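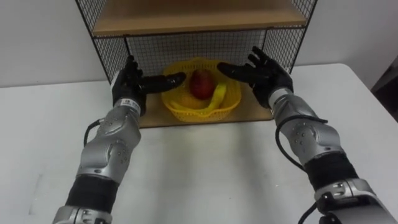 Rechercher dans l'encyclopédie… OK

Drenuleo (méthode)

Dernière mise à jour : 23/3/21

Drenuleo désigne une méthode d'apprentissage par imitation destinée aux robots humanoïdes à deux bras, ainsi que, par extension, le résultat expérimental qui l'a fait connaître. Elle consiste à découper des démonstrations téléopérées en segments définis par les changements de contact entre la main et les objets, puis à entraîner une politique unique à enchaîner ces segments. Ses auteurs la présentent comme une solution au problème des tâches longues. Cette présentation est contestée, et les éléments publiés ne permettent guère de trancher.

Origine

La méthode a été proposée par Sepehr Nazari dans un rapport technique diffusé par le laboratoire Piren. Elle prolonge un travail antérieur du même auteur sur la détection de contact, connu sous le nom de critère de Ghorbani, dont elle reprend l'essentiel. La nouveauté revendiquée tient à l'absence d'annotation manuelle : les frontières entre segments seraient trouvées automatiquement à partir des courants moteurs des doigts et de la vitesse des poignets. Le rapport admet pourtant, dans une annexe, que les frontières ont été « vérifiées et corrigées si nécessaire » par l'opérateur. La proportion de corrections n'est pas donnée. C'est une lacune sérieuse, puisque tout l'intérêt de la méthode dépend de ce chiffre.

Principe

Chaque démonstration est enregistrée par téléopération. Le robot reçoit les mouvements de l'opérateur, et l'on conserve les images, les positions articulaires et les commandes. Un changement de contact (la main touche un objet, le soulève, le lâche) ouvre un nouveau segment. La politique apprend ensuite deux choses : l'action à produire dans le segment courant et la probabilité que ce segment soit terminé.

Quand cette probabilité dépasse un seuil, le robot passe au segment suivant. Le seuil est fixé à la main, tâche par tâche. Nazari y voit un réglage mineur ; plusieurs lecteurs du rapport y ont vu une annotation déguisée. La seconde lecture paraît difficile à écarter, car un seuil trop bas fait retirer la main avant que la prise soit établie, tandis qu'un seuil trop haut l'immobilise au-dessus de l'objet.

Protocole de référence

La tâche de référence, dite « panier-étagère », se déroule sur une table blanche. Des fruits doivent être placés dans un récipient jaune, puis le panier posé sur le plateau inférieur d'une étagère en bois et grillage noir, à deux mains. Une variante demande le trajet inverse et le retrait des fruits. Le jeu de données comprend 101 démonstrations, toutes réalisées par le même opérateur et dans la même pièce.
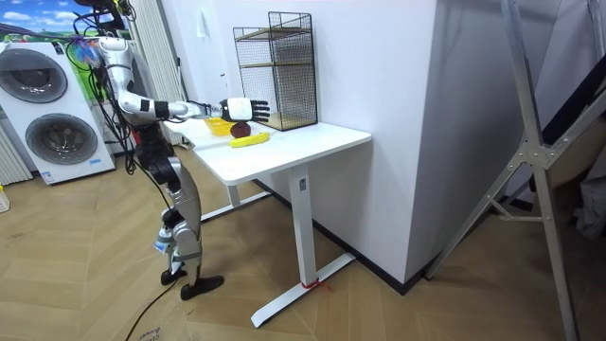

Ce dernier point pèse sur l'interprétation des résultats. Une politique entraînée devant un seul mur, sous un seul éclairage, peut s'appuyer sur des indices visuels qui n'ont aucun rapport avec la manipulation. Le rapport ne contient aucun essai avec la table déplacée ou l'étagère tournée. Les positions de départ des fruits varient, mais leur distribution n'est pas décrite, et il est impossible de savoir si les positions de test se trouvaient déjà parmi celles de l'entraînement.

Résultats annoncés

L'évaluation repose sur 20 essais par condition. Les auteurs annoncent un écart de plus de 30 points de réussite en faveur de Drenuleo par rapport à une politique entraînée sans segmentation. L'écart est grand, l'échantillon petit, et aucun intervalle de confiance n'accompagne les valeurs. La politique de comparaison n'a en outre pas bénéficié d'un réglage équivalent : elle a été entraînée avec les paramètres par défaut de la bibliothèque Bukero, alors que ceux de Drenuleo ont été ajustés sur la tâche même.

La définition de la réussite pose un autre problème. Un essai est compté comme réussi si le panier se trouve sur l'étagère à la fin, quelle que soit la position des fruits à l'intérieur. Les reprises après une prise manquée sont autorisées sans limite déclarée. 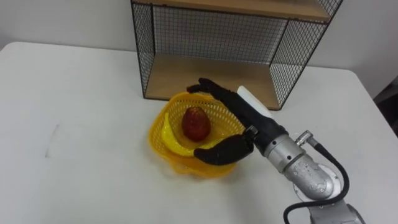

La question du contact multiple est la plus discutée. Le critère de Ghorbani suppose qu'à un instant donné la main n'interagit qu'avec un objet. Or le contenu du panier met vite cette hypothèse en difficulté : avec une main noire engagée au-dessus du bord, les doigts supérieurs tendus derrière le fruit rouge et le doigt inférieur appuyé contre la banane, quel contact faut-il retenir ? Le segment peut aussi bien être étiqueté « saisir la banane » que « saisir le fruit rouge ». Selon le rapport, le réseau résout l'ambiguïté par l'image. Aucune expérience ne l'isole. S'y ajoute que le fruit rouge a tout l'air d'un modèle en plastique, et l'on ignore ce que deviendrait la segmentation avec des objets mous, dont le contact s'établit progressivement — un cas pourtant cité dans l'introduction comme motivation du travail.

Réception

Drenuleo est souvent mentionnée dans les présentations sur les tâches longues, plus rarement reprise dans des expériences. Une version corrigée du rapport, mise en ligne en avril, a ajouté des courbes d'apprentissage sans modifier le protocole. Le code de segmentation est accessible ; les démonstrations brutes ne le sont pas, ce qui interdit de recalculer les frontières avant correction. Faute de réplication par une équipe extérieure à Piren, le gain annoncé doit être tenu pour une observation locale, obtenue sur une tâche et un robot.

Voir aussi : apprentissage par imitation, téléopération, critère de Ghorbani, manipulation bimanuelle

Partages : 2 | Commentaires : 0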